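Grerness Reading Rooms: progress report to the Lundanus Fund
Prepared by Inna Sirko, project coordinator

In this period we have lent 2,134 books, which is more than we planned. Most of the loans were to families with children under ten. The evening group for adult learners meets at six o'clock and now has 115 members on the list.

The second room, in Gunnlaugsson Street, opened in November. The opening was later than we promised you in the plan – the heating had to be repaired first, and the owner of the building was slow to give his permission.

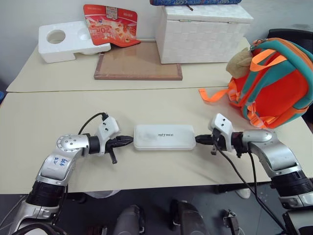 The repair cost 900 pounds and we paid it from the reserve. From your grant, 3,000 pounds remain for new books. We would like to spend a part of this on large-print titles, which older readers ask for often. Please let us know if this is allowed under the agreement.

The catalogue is still not complete. Grustance, our supplier, will send the missing labels before the next report.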